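Wiping down a fabric tablecloth with a sponge: damp or dry?

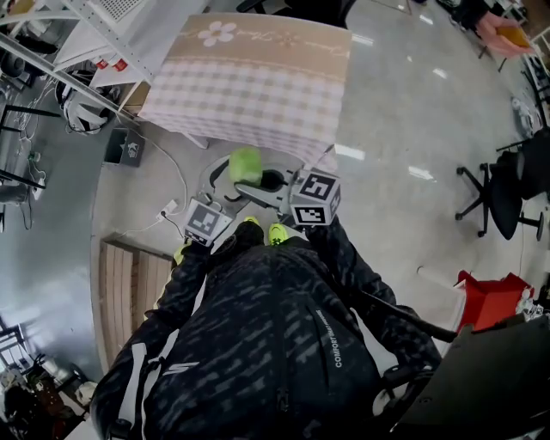
Forum > Household > Cleaning and Surfaces

tarn_ledger
Original post

Small table in a shared workroom, covered with a pink-and-white gingham cloth, beige band along the top with white flowers. The cloth stays on all week. Current method is a bright green sponge. The floor is gray and glossy, which shows every crumb that comes off the table.

Two questions.

1. Is a sponge the correct tool for a cloth that is not coming off the table between washes?
2. If so, how damp?

The cloth came from a Garia market stall with no care label. I do not know the fiber content or whether it is coated. Water beads for a moment and then soaks in, so I assume any coating is thin or worn.

pallet_nine
Reply

Do the crumbs first, dry. A sponge with any water in it turns crumbs into paste and pushes the paste into the weave. Brush toward one edge and catch everything in a dustpan. The little black bin on the floor is close enough to the table to hold under the edge instead.

After that, sponge wrung out as hard as you can manage. Blot spots. Do not wipe across the check, particularly the pink, until you know whether it bleeds.

Odura
Reply

Disagree on the sponge. On uncoated cotton a sponge is the wrong tool at any dampness. It releases water under pressure, exactly where you press, and you get a ring at the edge of the wet area. A folded white cotton rag takes up more than it gives back. It also shows you at once if dye is transferring, and a green sponge will not.

Sponges are for hard surfaces and coated cloth.

pallet_nine
Reply

The ring comes from too much water, and you can get one with a rag as well. Wring the sponge, press, lift, turn it over. I have done it this way on a poly-cotton cloth for 5 years and there are no rings on it.

Odura
Reply

Poly-cotton absorbs less than cotton. That supports my point.

tarn_ledger
Reply

Is there a test for a coating that does not require a label?

kestrel_flat
Reply

Turn up a corner and compare the two faces. A coated cloth is smoother and slightly stiffer on the top. Put one drop of water on each face. If the underside takes the drop at once and the top holds it, there is a coating. If both take it at the same rate, there is none, or it has washed out.

Your description (beads, then soaks) sounds like a stain-repellent finish and not a vinyl or acrylic layer. Those finishes wear off where people rest their arms, so test in the middle and again at the front edge. I would expect different results.

Separate matter. The white cables on the floor are between you and the table, and they run to a power strip near where you stand. I would not carry a basin of water across that. Wring the sponge at the sink and bring only the sponge.

rarkent_floor
Reply

Seconding the cables. Put the strip on a wall bracket or on the side of the white metal shelving, if the cord reaches. Perforated panels take cable ties without drilling. It would also make the floor easier to mop, and a glossy floor with loose cable on it collects dust along the full length of the run.

tarn_ledger
Reply

The strip is a known problem. The cord does not reach the shelving. I will look at a bracket.

Corner test done. Underside took the drop immediately. Top held it for 8 seconds in the middle and 2 seconds at the front edge.

kestrel_flat
Reply

Then it is a finish, and it is mostly gone at the front. Treat the front edge as bare fabric.

Odura
Reply

Meaning a rag.

pallet_nine
Reply

Meaning a rag at the front, and a well-wrung sponge is fine in the middle. I can live with that.

figueiredo_home
Reply

Has anyone suggested a clear vinyl cover? Cut to size, laid over the cloth, and the sponge question goes away. I buy mine off the roll. The pattern still shows through.

Odura
Reply

It traps moisture if the cloth is damp when you lay it, and the first thing you notice is the smell. If you use one, lift it every Sunday and let the cloth air. A second cloth in rotation costs about as much effort and can go in the machine.

figueiredo_home
Reply

Mine has been down since March with no smell, but I do put it on dry.

tarn_ledger
Reply

No vinyl for now – things slide on it, and the table is used for handling small items.

Revised procedure: dry brush first, into the bin. Rag at the front edge, wrung sponge in the middle, blotting only. Cold water, no detergent until I have checked the pink on the underside of the hem. I will also get a second cloth so this one can be washed properly.

kestrel_flat
Reply

Check the beige band separately from the pink. It may be printed and not woven, and a print can rub off even when the rest is colorfast. Press a white rag on it, damp, for 5 minutes.

tarn_ledger
Reply

Will do the band tonight and post the result.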